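Grirnance
Inicio | Quiénes somos | Tareas | Empleo | Contacto

Quiénes somos

Grirnance es una empresa pequeña que trabaja en una pregunta concreta: qué tareas de casa y de taller puede hacer ya una máquina y cuáles no. Nos contratan fabricantes, residencias, cadenas de lavandería y talleres que están pensando en comprar un robot y quieren saber qué esperar antes de firmar.

No fabricamos robots ni cobramos comisión por venderlos. Cobramos por probar, medir y entregar un informe con los resultados, incluidos los malos.

Cómo empezamos

La empresa la fundó Joanne Clegg después de varios años como responsable de mantenimiento en Bosman, un taller de piezas metálicas. En Bosman se compró un brazo para cargar una prensa y funcionó bien desde el primer mes. Después se compró otro para ordenar bandejas de piezas sueltas y acabó parado en un rincón. El segundo era más caro y, sobre el papel, más capaz. La diferencia estaba en la tarea: en la prensa todas las piezas llegaban en la misma postura y en las bandejas cada una llegaba como quería.

De aquella experiencia salió la primera lista de tareas, escrita a mano. Hoy la lista tiene 493 entradas y la revisamos cada diciembre.

Qué hacemos

Dividimos cada encargo en tareas cortas, con un principio y un final claros. «Recoger la cocina» no nos sirve; «meter un vaso en el lavavajillas» sí. Cada tarea se repite hasta 1000 veces cuando el cliente necesita una cifra fiable de fallos, y menos cuando basta con una orientación.

Los resultados se clasifican así:

Resuelta. La máquina la hace sin vigilancia en el lugar real del cliente.
Con ayuda. La hace, pero alguien tiene que intervenir de vez en cuando.
En estudio. Sale en condiciones preparadas y falla cuando cambian la luz, la mesa o el objeto.
Pendiente. No sale, o tarda tanto que no compensa.

La mayor parte de las tareas domésticas de nuestra lista sigue en las dos últimas categorías. Aspirar un suelo despejado está resuelto. Doblar una camiseta está en estudio. Hacer una cama con las sábanas revueltas está pendiente, y no damos fecha.

En el taller el panorama es mejor. Paletizar, cargar máquinas y atornillar en posición fija son trabajos resueltos. Desenredar cables, abrir embalajes arrugados o separar piezas enganchadas siguen siendo trabajo de personas.

Flinix y Stivik

Tenemos dos líneas de trabajo. Flinix es el servicio de evaluación: vamos al local del cliente, elegimos con él 12 tareas y las probamos allí mismo. El informe incluye el tiempo por intento, los tipos de fallo y lo que habría que cambiar en el local para que la máquina funcione. A veces el cambio es tan simple como mover una estantería.

Stivik es nuestro archivo de demostraciones. Las personas del equipo hacen las tareas con pinzas de mano, y de esos registros aprenden después los programas que probamos. Buena parte del archivo se dedica a materiales que no conservan la forma, como el papel, el cartón fino y la tela. Son los que más problemas dan, porque la pinza tiene que decidir dónde agarrar cada vez.

El trabajo es repetitivo y se hace sentado a una mesa corriente. Una pinza en cada mano, con marcadores en blanco y negro para seguir su posición, y el objeto en medio.

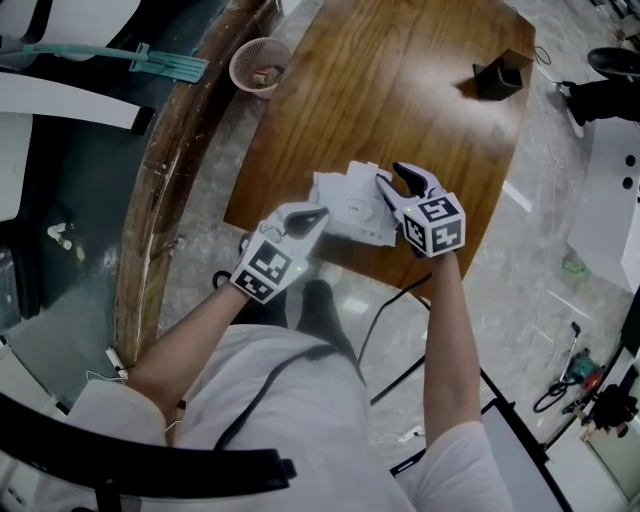
El equipo

Somos una plantilla mixta: técnicos de mantenimiento, programadores y personas que vienen de la hostelería y la limpieza. Estas últimas redactan la descripción de las tareas domésticas, ya que conocen los detalles que un ingeniero suele pasar por alto, como que un trapo mojado pesa y se pega.

Quien entra en la empresa pasa las primeras 2 semanas en Stivik, sea cual sea su puesto. Joanne Clegg sigue dirigiendo Grirnance y revisa todos los informes de Flinix antes de que salgan.

Visitas y contacto

Recibimos visitas de empresas y de centros de formación profesional los lunes por la tarde, con cita previa. Se puede traer un objeto o una pieza propia para comentar el caso con el equipo técnico.

Para pedir una evaluación, utilice el formulario de la página de contacto e indique la tarea, el lugar donde se hace y cuántas veces se repite en una jornada.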